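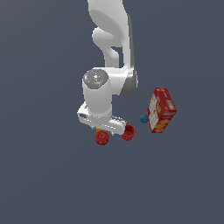 Fig. 4. Simulator view at the start of the tabletop demo, arm over the apple and the cup.

Section 4: Running the simulator stand on an open day

I wrote this section after our February open day at Grurkstead and tidied it up on Nov 7, 2025, once Jean McIver had used it to run the stand without me. If you've got as far as Section 3 you already have the software installed and the Ternex laptop talking to the big screen. If you haven't, go back and do that first, please, as I'm going to assume it works.

The demo is the simulated arm and the five objects. Visitors choose an object, you type it in, and the arm has a go. It's all on the screen, so you can set up on any table near a socket. We had the one by the library doors, which was draughty but got us loads of passing traffic!

4.1 Before the doors open

1. Plug the laptop into the mains. Don't trust the battery. Keir Hepburn did, and we lost the stand halfway through a school group.

2. Connect the big screen and set it to mirror, not extend. With extend on, the control panel ends up on the visitors' side and somebody will press things.

3. Open the Prekmont launcher and pick "Tabletop, open day". There's another entry called "Tabletop, old" which I keep meaning to delete. Leave it alone.

4. Wait for the arm to show up. The first load is slow (go and get your tea) and the later ones are much quicker.

5. Check what you've got against Fig. 4. You want the white arm coming down from the top with its gripper hovering over the left part of the row, then the apple, the red cup, the blue ball and the cereal box. The yellow object is mostly hidden under the gripper at the start, with only a sliver of it showing, so don't reload the whole thing hunting for it like I did.

6. Run one practice pick with the ball. Press Home when it's done and let the arm go all the way back up before you touch anything else.

Note: the background is plain grey and there's no table drawn in. People do ask why everything is floating. I tell them the drawing of the table is switched off to keep the picture clear, and that's generally enough for them.

4.2 Taking a visitor through it

1. Ask them to pick something. Small children nearly always say the apple.

2. Type the name in the Target box and press Enter. Lower case only. If you choose "red" by itself you'll get a message asking you to be more exact, as the apple, the cup and the box are all red. I rather like doing this one on purpose with older visitors, because it gets them talking about how you'd describe a thing properly to a machine.

3. Press Plan. A dotted line appears showing the way the hand means to go. Give people a moment to look at it.

4. Press Go, and take your hand off the mouse.

5. When the arm stops, press Home, then Reset objects. In that order! Reset first and the arm can finish up with a cereal box inside its wrist, and you'll have to start again from 4.1, step 3.

Caution: the speed slider goes up to 1000. Keep it at 13 for visitors. At the top end the arm jumps from one place to another and there's nothing to watch.

Caution: don't let anyone drag objects about with the mouse while the arm is moving. The program doesn't mind but the plan is then wrong, and the hand will close on thin air.

4.3 If it goes wrong

The hand misses. Press Home, Reset objects, and try again. Two misses in a row on the same object means the grip setting has been changed. It should be 7.

The cereal box falls over. It starts off at a tilt anyway, so look carefully before you decide it has gone. If it really has, Reset objects puts it back.

The screen goes blank. It's the cable. Push it in harder.

"No plan found" comes up. Usually this is the cup, when the hand can't find a way in past the apple. Ask your visitor for a second choice, or move on to the ball and come back later. Hamish Lamont has a fix for this on his machine and I'll add it here when he sends it to me.

4.4 Keeping the queue happy

Let six people in at once at the most. We tried more and the ones at the back couldn't see, so they wandered off to Calum MacBrayne's soldering table, and he was full up already. One pick each works well. If a child is desperate for another go, send them round to the end of the queue.

Leave the arm at its start position between groups. People stop to look at it, and you can get chatting before the next run.

4.5 Packing up

1. Press Home and close the launcher from the File menu. Closing the window with the cross loses the day's log.

2. Copy the log to the stick marked Yule (it's in the laptop bag, front pocket).

3. Unplug the big screen last.

4. Hand the laptop back to me or to Kenna Pollock, with its charger.

Section 5 covers changing the objects.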